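Re: [nautiyal-users] Is the joint grasp planner ready to be the default?
From: Marijke Claeys

Teun Dewulf wrote:
> The new planner finished 29 runs on the peg board with no arm
> collisions. I'd like to make it the default in June.

I'm not there yet. No collisions in 29 runs tells me the padding is generous. It says very little about the plan when both hands want the same corner.

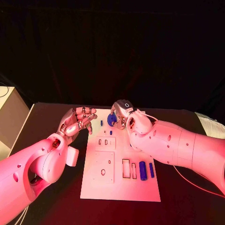 Pink light, both arms over the upper half of the board.

The gap between the hands is short here, and the collision checker still treats each hand as one convex hull. I want finger-level geometry before we argue about defaults. Fakura already exports it - we just throw it away on import.
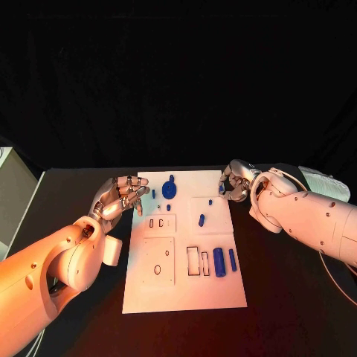

Photo: Nele Dewulf

Holding a small peg is the easy part. The pose estimate has to survive the fingers covering half of it, and the tracker log has 2,995 frames where confidence never moves. I don't believe a number that flat. Joris, can you rerun with the prior off?

Same worry with color. The segmentation thresholds were tuned under one light, and I'd like to see them under green too.

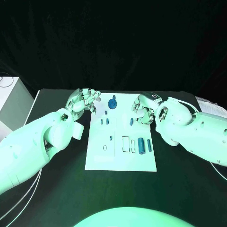
Does the planner replan if a part pose changes during the approach?
Only if the change passes the 15 mm threshold in the config, and that is too loose for pegs this small.

Keep the old one as default until then.

Marijke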